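Grippers, second pair

The new jaws went on in March. They replace the printed PLA fingers, which flexed at the root whenever the load was off-centre. Body and linkage are unchanged. The linings are new, and so is the trigger return spring, a 745 from the Podero catalogue.

Rigid boxes tell you very little about a jaw, so I have moved on to soft goods. A leather handbag is a good test piece. The straps fold when pinched, the body sags, and the weight shifts as soon as one side comes up.

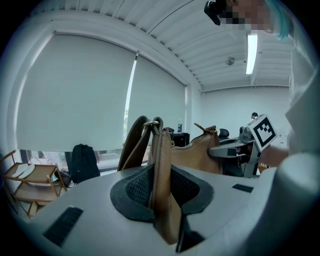 Straps are the harder case. A narrow strip wants to sit at the bottom of the jaw opening, and if the trigger is squeezed too early it is held by one edge only. Roxana's advice was to close slowly over the last 3 mm and let the lining do the work. I have written that into the operator notes.

Lifting by the top edge needs both hands. The markers must stay visible to the head camera throughout, so wrists stay low and level. Tilt past 30 degrees and the pose estimate starts to jump. Valentin Căpraru suggested a filter in software. I would sooner fix the mount angle first. 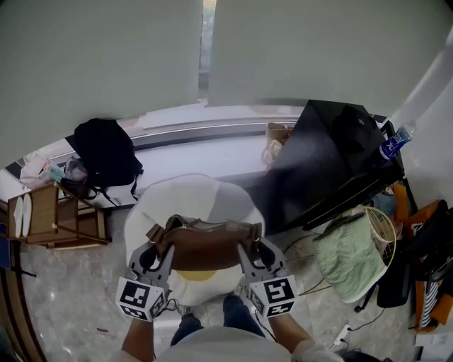
*Two-handed lift by the top edge, one gripper at each corner.*

Still to do:

- reprint the left marker mount with a deeper shoulder
- shorten the trigger travel by 2 mm
- log the Islow timestamps from both grippers against one clock

The clock offset is next, probably on Sunday.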